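Workshop Tips: Building a Two-Armed Clothes Hanger on Your Bench

Posted December 22, 2018 in Home Builds

I've been promising this one since July, and it's finally time! If you've followed the Plustmont build (that's what we call the two-armed rig at the Clevumham shared workshop), you'll know the plan was always laundry. Small laundry, mind you — little garments on a little rack — but the problems are the same ones you have with a full-sized load, and I've learned a heap about hangers along the way. These are my notes for anyone trying something similar in a garage or spare room.

Start with the rail, and spend your money there

Bolt both arms to one length of aluminium extrusion along the front of the table. We began with each arm on its own clamp and spent weeks chasing a wobble that came and went with the weather. One rail fixed it overnight. You can slide the mounts along the grooves until the reach feels right, snug everything up, and then leave it alone. Mark the spot with a bit of tape so you can get back to it after cleaning.

Keep your control boards down on the front edge too. You want to see the little lights from your stool, and you want to get at the plugs without leaning through the arms.

Pick your practice clothes with some thought

Plain white cotton was our first choice and it was a shocker. A white shirt on a white table gives the software nothing to hang on to. Patterns are much better: plaids, florals, anything with strong colour in it. Bright linings and trims are brilliant as well, as you can tell at a glance which way round the thing has landed. Save one plain white cloth for the basket and work up to it.

Start each run from a loose heap in the middle of the table. It's tempting to lay the garment out nicely first, but laundry never arrives that way and you'll only have to teach the whole thing again later.

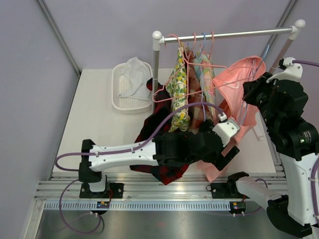

Alemneh wrote in to say that a heap is all very well, but a slippery lining will slide out of the fingers every time unless you take a deeper bite of the cloth. Same trouble on the Alemneh bench with rayon, apparently, and a slower close helped more than a stronger one. I've since tried the slower close and I'm sold. Give it a go before you start fiddling with the grip force!

Pad everything that touches fabric

Soft black foam, cut to size and stuck on with double-sided tape. Change it when it starts to go shiny. I leave the tips bare for picking up thin things, and let the pads do the work on anything bulky. A worn tip is fine, but run your own finger along the edge now and then and file off any burr before it finds a knit.

Hangers are harder than clothes

This was the big surprise for me. Thin coated hangers tangle if you so much as look at them, and once two hooks have crossed, the arm will happily drag the lot along the rail. A few things that have helped:

Use two colours. We went with pink and light blue, and it's far easier to sort out which shoulder belongs to which hook when you're going back over the footage.

Face all the hooks the same way before you start.

Leave more space than you think you need. I used to pack the rail to save resetting, and all it did was make the resets longer.
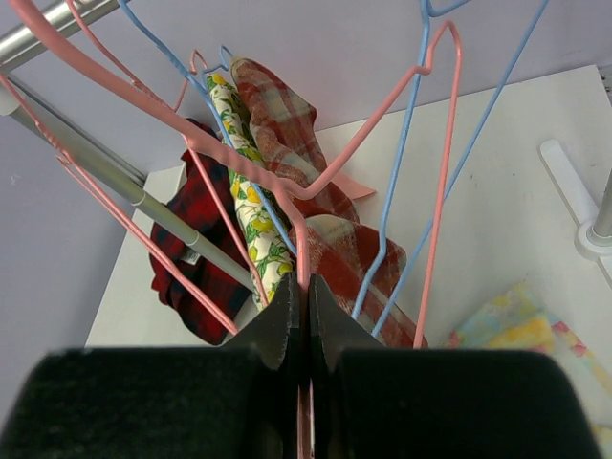 If you do end up with a snarl, stop the arms and sort it out by hand. I've wasted whole evenings trying to get the software to untangle its own mess, and it's a lovely problem for another year. For now, power down, unhook everything, and hang it back up one piece at a time.

Wrist cameras are worth the bother

A fixed camera is great for the overall picture, but it can't see round a sleeve. Put a small one at each wrist and you'll suddenly understand half your failures. The first time I watched a wrist recording I found out that what I'd been calling a missed grab was the hanger turning in the fingers.
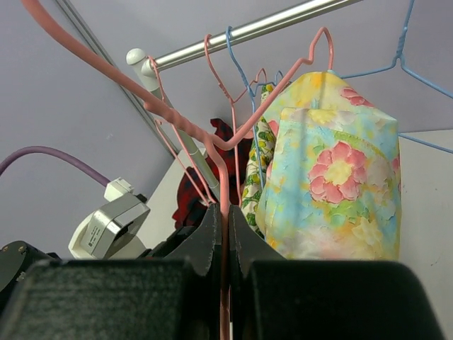
Pink hanger rod between the jaw plates, with the rail behind.

Route the wrist cables along the outside of the arm and leave a generous loop at the top. Ours are purple, which makes them dead easy to spot in a recording. Move each arm through its full reach by hand before you tie anything down, then add a bit more slack. I tied mine too tight at first and pulled a plug clean out on the very first big stretch.

Choose a rack with round ends

Ball-shaped end caps are terrific. They stop a hanger sliding off, and sleeves glide over them without catching. Our rack came out of a Simia kids' dress-up set that someone had left on the giveaway shelf, and it's been better than the two I built myself. Stick the feet down, though. A small rack with a few garments on it will creep across a smooth table, a hair at a time, and by the end of the night your arms are reaching for somewhere it used to be.
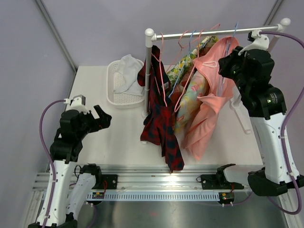

Keep the walls plain

We painted ours a pale lavender, mainly because that was the tin we had, and it's turned out to be a ripper of a background. It's light enough to bounce the lamps about and it doesn't match any of the clothes. Matte paint, please — gloss gave us hot spots. Do the side wall as well as the back.

Write down every run

We're up to 1,740 logged runs now, and I'd be lost without the notebook. Garment, hanger colour, which arm went first, what went wrong. Do them in blocks of 20 and then have a cuppa, or you'll start getting sloppy with the resets. The first 600 are mostly me swearing at the foam tape, but they're still useful when something old comes back to bite us.

Next up is buttons. I've got a plaid shirt and a lot of optimism, and the rig is booked for most of the holidays. If you've had any luck with collars, please leave a note below, as ours keep folding under on the left side and I'd love to know how you got past it.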